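**November - for immediate release**

# Kandura opens its little tree kitchen, and there's toast

Hello! I'm Shalini Kanaujia, and I run Kandura, the homeware and small kitchens shop on the Clotholm side of the canal. I've been told a press release ought to be written in the third person by somebody sensible, but I've been up since six o'clock hanging baskets and you've got me instead.

The news is this. From November we have a new display kitchen at the shop, built as a corner for people who cook, eat and do their washing-up in hardly any room at all. We're calling it the tree kitchen (it was called Bay 5 for ages, and I'm glad that's over). It's open to anyone who wants to come and poke about in it, and everything from the wall panels to the trays can be ordered through us.

## Why trees

I grew up in a flat where the kitchen was magnolia, the hall was magnolia and the bathroom was magnolia with a border. So when we came to plan a tiny kitchen for the shop I wanted walls you'd be pleased to look at while waiting for the kettle. The panels are a pale lavender-pink, on all three sides, and each side has its own big tree - dark trunks, and leaves in pink with checks and florals in amongst them. There are butterflies too. I've had my eye on this print since I saw a sample of it the size of a beer mat, and I did worry it would be too much once it went up big. Too much is just right, as far as I'm concerned!

The print comes from Nishad, a two-person pattern studio who draw everything by hand first and then argue over the colours for weeks. They sent us four versions of the pink. The one we chose is the one my mum liked, so if you hate it, she's in the shop most afternoons and would love to hear from you.

The floor is a beige marble pattern. We tried a plain grey one and it made the trees look as though they were in a car park.
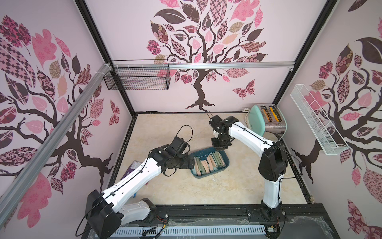
*The tree kitchen, with the mint toaster in the back corner and the teal tray in the middle of the floor.*

## The toaster, the tray and the baskets

Most of the questions we've had so far have been about the toaster, so I'll do that first. It's a two-slot in mint green with a stainless steel side panel, and it sits in the back right corner with its white cord tucked behind it. I love it. Small kitchens so often get stuck with small black appliances, as if you'd want to hide them, when the toaster is probably the thing you'll look at most before nine in the morning. Ours glows orange in the slots, which makes me hungry every single time I walk past.

The tray is teal, plastic and as practical as they come. I'm a great believer in trays. If you've only got a bit of worktop you can put your whole breakfast on one, pick it up and have your worktop back. Ours is holding a bundle of flat sticks in pale pink, peach and sage green, laid lengthwise in rows, and the colours go so nicely with the leaves that I've asked Nishad whether they'd do a tea towel to match. (They're thinking about it. They think about everything.)

Then there's the rail. A silver aluminium rail runs across the back wall with a black wire mesh basket hanging off it, and there's a white wire mesh shelf basket on the right-hand wall. I can't tell you how much I go on about rails to customers. Cupboards are lovely if you have the room for a door to swing open, but in a galley or a bedsit you'll be forever stepping backwards to get at the salt. Put up a rail, hang a basket, and you can see what you've got.

A few things I'd keep in a hanging basket, going by my own kitchen:

- onions and garlic, with the papery bits shaken out every so often
- tea, in whatever box it came in
- the good scissors
- clothes pegs, which get used on crisp packets far more than on clothes

And I wouldn't put eggs in one. I did that once.

## Looking after pale surfaces

When I told my sister we were going with pinks and beiges she laughed down the phone at me. Pale surfaces in a kitchen! With toast! So I want to say a bit about marks and crumbs, as it's what I'd ask about if I were a customer.

Anything light and flat is going to show things when you get right up close to it. Cloudy whitish patches, little white flecks, a bright spot where the light catches - you'll see all of it with your nose to the surface and hardly any of it from the doorway. I'm fairly relaxed about that. It's a kitchen. We'd sooner have the tree kitchen looking used than have people frightened to touch it.

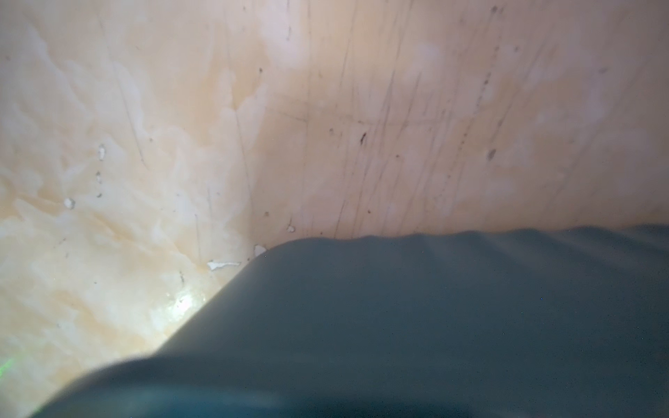 ## What I do about crumbs and cloudy bits

My routine is nothing fancy. I brush the loose bits off first with a dry, soft brush, and I do it before any water goes near them, as wet crumbs turn into paste and then you've got a different job on your hands. After that it's a cloth wrung out in warm water with a drop of washing-up liquid in it, then a second cloth with plain water, then a dry one. People skip the last one. I used to skip it too, and I had a beige table at home that went all milky where the water dried on it, and I spent a whole winter blaming the table.

For flecks that won't brush off, try the edge of an old bank card held nearly flat, and go gently. Please don't use a scouring pad on a printed panel. If you're not sure whether you're looking at a crumb or a chip, bring us a photo and we'll have a look with you.

We'll be selling a small care kit to go with the panels, put together with Flunitz, who make brushes and cloths and very little else. It has a soft brush, two cloths and a card of instructions that I wrote and Flunitz then cut in half. You don't need it if you've got a brush and a cloth at home already!

## How long it took, and what it covers

For those of you who need numbers (hello, local paper), the tree kitchen took us 6 weeks from the first pencil drawing to the last screw. Nishad's full drawing for the tree panels has 1,519 separate leaves in it, which they counted for me without being asked. A complete set of panels, rails and baskets for a kitchen this size is £756, and you can buy the pieces one at a time if you'd sooner build it up slowly. Fitting is extra and depends on your walls. Old plaster is a law unto itself, so we always come and knock on it before we quote.

We're taking orders from the day we open in November. If you've got an odd corner, a sloping ceiling or a boiler in a silly place, bring a rough drawing with the sizes on it, and please measure twice. Width, height, and how far anything sticks out.

## Coming to see it

The tree kitchen is at the back of the shop, past the lampshades. We open at ten in the morning and shut at half past five, and there's a step at the front door with a ramp we can put down for you - just ring the bell. Bring children if you like. The butterflies are popular with the smaller ones, who tend to find them quicker than I do.

If you write about homes, or small spaces, or you just have strong opinions on toasters, I'd be very happy to show you round and answer questions. Half past nine is the best time, before the doors open. Samples of the Nishad print can be sent out in three sizes, and you can keep them.

**Press contact:** Shalini Kanaujia, Kandura, Clotholm. Ask for me at the till or leave a message with whoever picks up, and I'll ring you back the same day.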